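Workplace Help > Jobs and Automation

Our break counter is getting a robot arm. What happens to the people who work it?

Posted by Sharon Swai

I run the coffee counter at Modska, in a building with 795 employees, and I love this job. From May on, a robot arm will do the stirring and handing over for part of each shift. I'm curious and a little nervous! What really changes for the three of us on the counter? The spoon rests across two wooden blocks now, with the mug of what looks like coffee off to the left, and even that feels new to me.

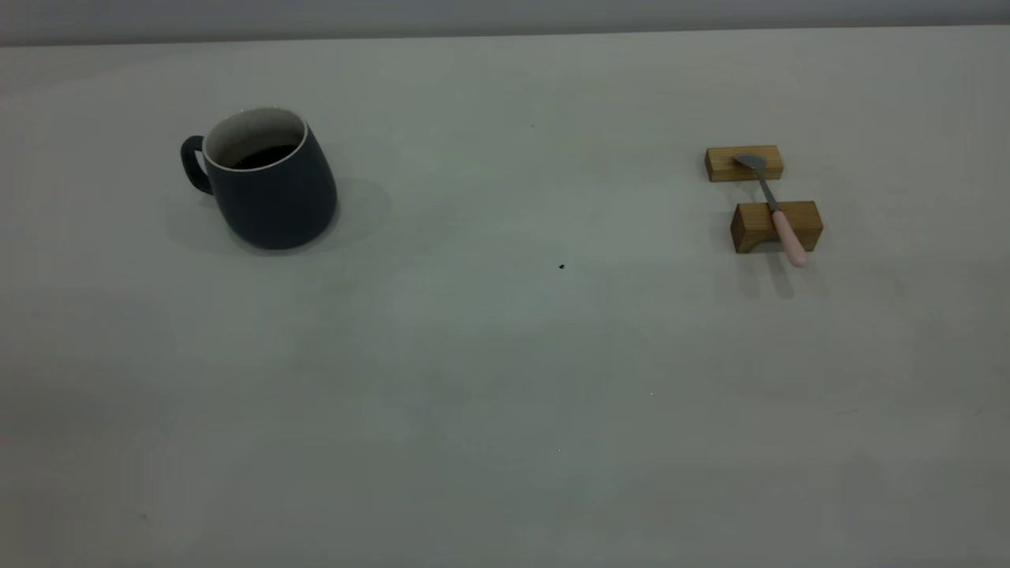

Page 1 of 2

Some background. We serve 4000 drinks in a busy month, and my manager says our hours stay the same. I'd like to hear from people who have lived with one of these.

Emmanuel Mollel

We've had ours at Rultia for a year and I'm a big fan – my wrists are too. The small repeated motions went to the arm, and I got time to talk to customers, order stock and try new drinks. Expect the first weeks to be slow. You will be setting things back in their places a lot, and you'll learn to put them down the same way each time. Ask for paid training hours before it starts, in writing. We got 60 between us and used every one.
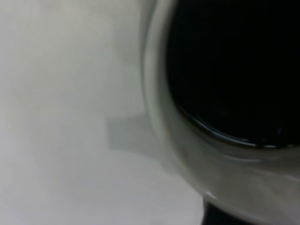 Do I need to know how to program?

Most counter staff never write any code; they learn to start it, pause it and reset it, and they call the technician for the rest.

I picked up more than that because I liked it, and it got me a small raise. Ask if yours has a pay step for it.

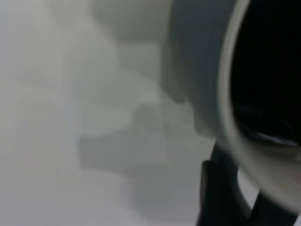
The part I'd push on is who gets to stop the machine. At our place anyone on shift can, and that made people relax around it. Learn the hand of the thing as well. With two black fingers like these, you soon get a feel for how much room they need beside a cup, and you start laying out the counter with that in mind. Your opinion on layout is worth a lot, so speak up early!

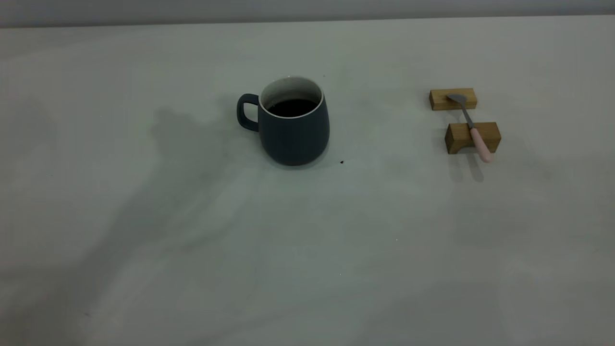
More from Zirero_nights

depends on your boss. ours cut a shift, then gave it back when the line got long. get the hours promise on paper. good luck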